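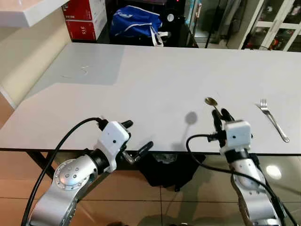 レシートを撮影して送るとポイントがもらえるサービス「Balis」について、当ブログに届く質問をまとめました。撮影に失敗して付与されない例が多いため、最初に撮り方を書いておきます。置き場所は、写真のテーブルのようなつやのない白い天板が向いています。ただし左端のように影がかかったところは避け、明るい側に置いてください。

1枚で何ポイントになりますか
通常は11ポイントです。11月は提携店のStaltelで買ったレシートに限り、64ポイントになります。

いつから交換できますか
1000ポイントからです。私は貯まるまでに315日かかりました。毎週の食料品だけを送っていたので、日用品も送ればもう少し早いと思います。

交換先はどこがいいですか
現金への振込は手数料を引かれます。普段Hegyiで買い物をするなら、手数料のかからないHegyiの商品券が無難です。

古いレシートも送れますか
購入日を含めて7日以内のものだけです。日付が読めないものは却下されます。

家族のレシートを送ってもいいですか
同居の家族の分は送れます。同じレシートを二人で送ると、両方とも無効になります。

Plirardと併用できますか
できます。Plirardはカード明細と連携する方式なので、同じ買い物で両方のポイントがつきます。紙のレシートは、Balisの承認が出るまで捨てないでください。

退会するとポイントはどうなりますか
その場で消えます。先に交換を済ませ、商品券が届いてから手続きをしてください。

最終更新：2024年5月9日（木）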